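Speaker notes — Writing a eulogy in an evening
Réka Fodor, Forkdale Library, Sunday session
Filed under: Funerals & Remembrance
5 min read

Start with the length. A eulogy at a crematorium gets 5 minutes if the slot is 20 in total. Read at a steady pace, that comes to 552 words for me. Ask people to time themselves at home, out loud, standing up.

Then the Thibodeau family. Three brothers each wrote a page and none had read the others'. All three told the story of the caravan. Suggest one person collects memories by phone and one person writes.

Pause for questions. Someone will ask about jokes. Yes, if the person who died would have told it in front of their mother. 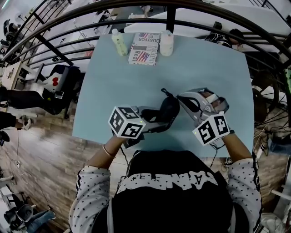

Seated at the table, both arms forward.

Next, the opening line. Say who you are and how you knew them. Half the room won't know you. Skip the date and place of birth if the celebrant is already giving them — check the day before.

Names. Write difficult ones out as they sound. I still have the card for Mr Trutach, with the stress underlined twice.

Printing: 14 point at the very least, double spaced, one side only, pages numbered. Give a spare copy to the celebrant in case you can't go on. They are used to it and will pick up from wherever you stop.

Handout is on the chairs. Remind them about the grief group, same room, after tea.

Shares: 14
2 comments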